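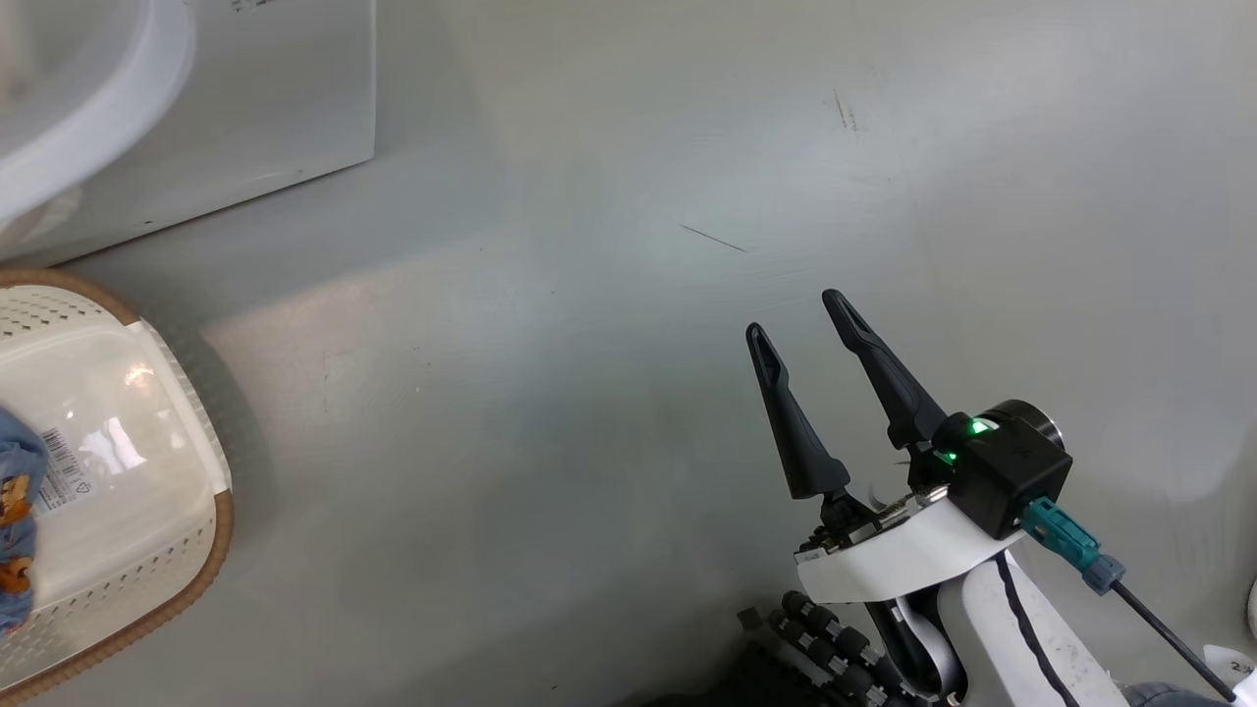 What did our group want to find out?
Whether people who borrow the first issue of a small press comic come back for the second, and what makes them do it.

We read Skellby, a black and white series in five issues, and lent copies to students at Kamden college from May until the end of the autumn term. Atif Rajput ran the lending box and Sobia Kiani made the comment cards. I (Razia Yousafzai) did the counting and most of the typing!

We had 487 loans in all. Issue one went out 202 times and issue two 80 times, so the drop is steep, but after that it hardly falls at all. Once readers had met the lighthouse twins they stayed. We loved reading the cards, and one just said "MORE CROW PLEASE" in green pen.

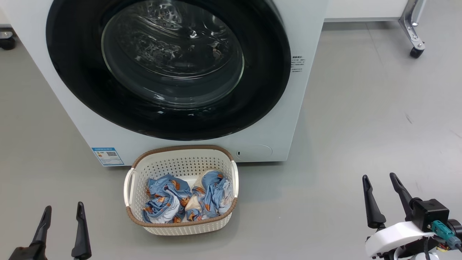
Fig. 1. Front of the washing machine.

The cards praised the lettering far more than we expected. Grigore Ciobanu thinks this is down to the wide gutters, which leave the balloons room to breathe, and he redrew page 14 with narrow ones to test it. Most of the people he showed it to liked the original better (so did we).

The weak spot was issue three, where the flashback has no change in border or shading and lots of readers got lost. Several thought the old harbour master was a new character.

Thanks to Solveig Tangen for lending us her own set when ours fell apart at the staples.

Handed in 2019-01-25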